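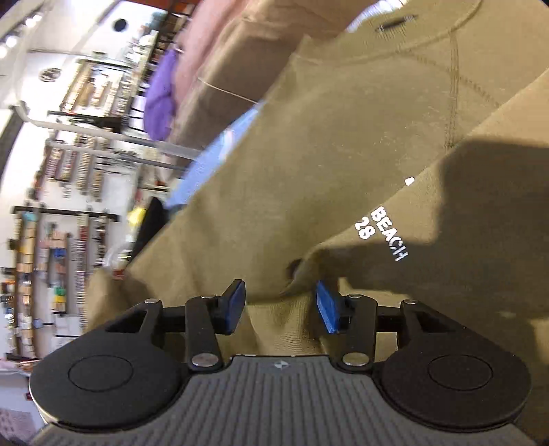
Buenas prácticas para grabar con la pinza de mano en tiendas

Esta guía es para las personas que graban con la pinza manual en comercios abiertos al público. La preparó Natalina Pace y la revisó Corrado Amato después de las pruebas de febrero en Grekthorpe.

Antes de entrar

1. Pida permiso al encargado de la tienda y anote su nombre en la hoja de sesión.
2. Revise que los tornillos de las articulaciones estén apretados y que las dos yemas azules abran y cierren sin roce.
3. Limpie la lente. Una huella de dedo arruina la sesión entera.

Durante la grabación

4. Mantenga 80 cm de distancia con los clientes. Con un compañero del equipo se puede trabajar más cerca, si él está de acuerdo y lo sabe antes de empezar.
5. No cierre nunca la pinza sobre ropa que alguien lleva puesta. Con ropa doblada o colgada sí está permitido — despacio y sin tirar de las costuras.
6. Evite las caras. Los textos impresos en una prenda no son problema, pero las tarjetas con nombre sí.
7. Descanse la muñeca cada 4 episodios.

Al terminar

8. Devuelva cada artículo a su estante.
9. Borre en el mismo día los episodios donde aparece una persona que no dio su permiso.
10. Cargue los archivos en Varko, en carpetas de 600 episodios como máximo.

Las sesiones en tienda las hacen siempre 2 personas: una graba y la otra mira el pasillo.

Última revisión: 18 de abril.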